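Workshop & Home > Helping Hands > Gripper Habits

House Rules for Hand-Held Grippers: Sorting Jewelry on a Bedspread

Oct 5, 2021
By the Lekota Household Tips page

A good many of you have written in since we ran our page on folding towels with the hand-held grippers, and most of the letters ask the same thing: what about the small, fiddly stuff? So let's talk about jewelry, which is a lovely job to practice on and a very easy one to do badly. If you are recording tidying tasks at home for a robot to learn from, the way you set out the bracelets matters every bit as much as how steady your hands are.

These are the rules we keep at our place. We started from the printed sheet that came with our Bititz starter folder and added to it as we went along, so please borrow whatever suits your own rooms.

1. Put the box down first and leave it there

Pick a shallow, open box with low sides, and set it where both grippers can reach it without your elbows bumping. An upturned lid does very nicely. Once you have started, don't nudge it closer to make a hard reach easier – finish the piece you are on, stop, and start a fresh round with the box where you want it. Spread the pieces out in front with a little cloth showing between them, and mix the kinds: a thin bangle, a wide cuff, some beads, some pearls. If they are all alike you'll get very good at one thing and stay hopeless at the rest (ask me how I know!).

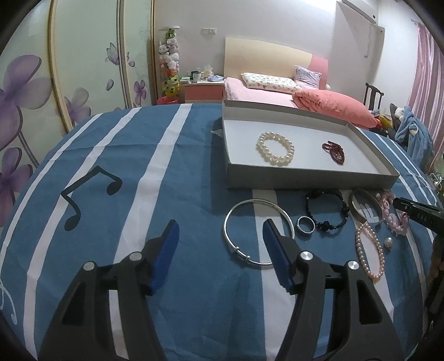 2. Open wide, then come down slowly

The jaws should be fully open before you get anywhere near the piece. I know it feels fussy when you're only after a little ring, but an early habit of half-open jaws is dreadful to break, and you will end up pushing things across the bed like a snowplow. Come down, pause for a breath, close gently, and lift straight up before you travel.

For a stiff cuff, take hold of the band on one side and don't squeeze across the gap, as a soft metal one can bend out of shape. For anything on elastic, take a small pinch and let the rest hang. Pearls on a thread want the lightest touch of all, and please keep your grandmother's out of it altogether. Costume pieces are just as good for learning.

3. Give each hand its own side

When two grippers are in play, the left one works the left of the cloth and the right one works the right. If a piece sits in the middle, decide before you begin which hand will have it. The waiting gripper can hover near its next piece, but it shouldn't wander over the other one's work.

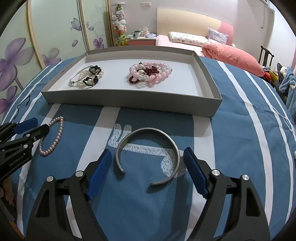
Tangles are where most people lose patience, me included. Beads love to hook onto one another in a box, and the temptation is to set the gripper down and sort it all out with your fingers. Our rule is that fingers stay out until the round is over. If two pieces come up together, lower them again, let go, and try from another side. A clumsy second try is still worth keeping, and I'd much sooner have that than a round with a bare hand darting through it.

4. Look after the pads and the cloth

Wipe the ridged pads with a barely damp rag at the end of each session, and let them dry before they go back in the drawer. Smooth the bedspread between rounds, too, so that a small ring can't slip down into a fold. I stop for tea after 67 pieces, and I never do more than about 200 in one day – my wrists have opinions.

5. Write it down

A cheap notebook will do. Put in the date, which pieces you used, and anything that went wrong. We filled our first one by November last year and have gone back to it more often than I can say.

Comments (3)

flina_fan: We have the same trouble with thin bangles lying flat. I tip mine up on the edge of another bracelet so the jaw has something to get hold of. Is that cheating?

Lekota Household Tips: Not a bit, as long as you write it in the notebook! Do some flat ones as well, though.

premham_porch: I'm at 353 pieces and still drop the little rings. Going to try the pause before closing.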